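Sorkex is looking for people to work from home with a pair of hand-held grippers, starting in September.

Our sister site in Trurnden packs fruit and vegetables, and over the past year a lot of the lifting and sorting there has moved to robot arms. The packers didn't leave! Many of them now plan the lines, check quality and teach the arms new moves, and they tell us their shoulders are grateful. Now we need more teachers, and you don't need any background in tech.

What you'd do: set out produce on whatever surface you have, then pick it up and put it down with the grippers, again and again, at your own pace. Each person records 200 short tasks over 4 weeks.
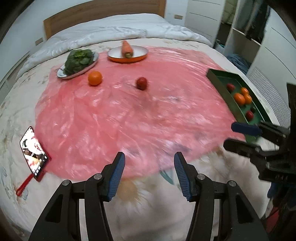
Sorting at home: greens and a carrot on dishes, small fruits in the green tray.

You should be patient, fine with repetition and happy to tell us when a task makes no sense (we really do change them). Packing or kitchen experience is a big plus, because you already know how hard to squeeze a ripe tomato. Training is paid, and so is every hour you spend setting up.
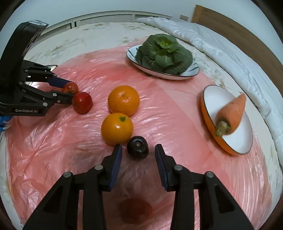 Daithí Lynch says he worried the arms would take his spot on the line, and that he now spends his shifts showing them how to handle soft fruit and goes home a lot less sore.

To apply, send a few lines about yourself to Ostap Vasylenko at Sorkex by 12/6/25. No résumé needed.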